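Stripped dowel hole in a bookcase shelf - fix it or toss it?

Posted by Destimix

So I moved apartments on a Tuesday, by myself, with a car way too small for the job, and my old bookcase had to come apart to fit. It's the cheap kind, particleboard all the way through with a thin white skin on it. Two of the shelves won't go back on tight. The wooden pegs just wobble around in their holes, and one hole has gotten crumbly enough that I can scrape bits out with a fingernail.

I've got regular yellow wood glue and a box of toothpicks. My dad says stuff the hole with toothpicks and glue and call it good. My neighbor says once particleboard goes it's gone and I should put it on the curb. I really don't want to buy another one right now! It mostly holds cookbooks and paperbacks, plus one very heavy dictionary.
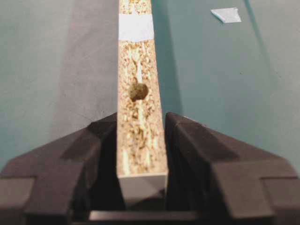 Particleboard edge with a drilled hole

Is there a way to do this so it lasts, or is my neighbor right?

Hoi-yan Yau

Your dad is half right. Toothpicks work okay for a screw hole, but for a peg you want something solid in there. I've put three of these bookcases back together (long story, lots of moving) and what I do now is go up a size. Drill the hole out a little bigger so you're past the crumbly stuff, glue in a short piece of fatter dowel, let it sit overnight, then drill a fresh hole in the middle of that for the original peg. Put tape on the drill bit so you don't come out the other side - I did that once on a shelf that sat right at eye level, and I looked at that hole for years.

Before any glue goes in, vacuum the hole. Dust in there will soak up your glue and you'll end up with a peg stuck to nothing much. I also brush in a coat of thinned glue first and let it dry, and that firms up the chips quite a bit.
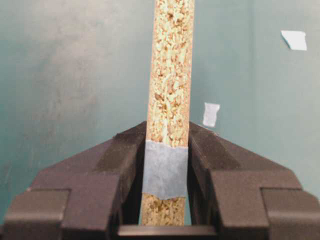 Chips and flakes in a strip of particleboard

The dictionary should go on the bottom shelf, by the way. Long particleboard shelves sag in the middle no matter how good your pegs are.

Taseneo

just get metal L brackets, 3 bucks at the hardware store, done in ten minutes. get short screws or they'll poke through

Ukoter

I'd go with Hoi-yan on this one, but check whether the board got wet at some point. If the edge is puffy or feels soft when you squeeze it, no glue is going to save it and you'd be better off having a new shelf cut. My store will cut one to length if you bring the old one in. 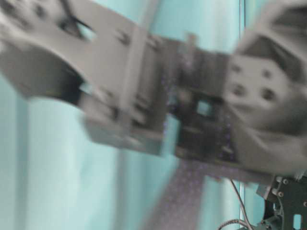

How long should wood glue dry before I put books back on the shelf?
Give it a full 24 hours. It'll feel hard long before that, but the glue deep in the hole dries slower than what squeezes out on top.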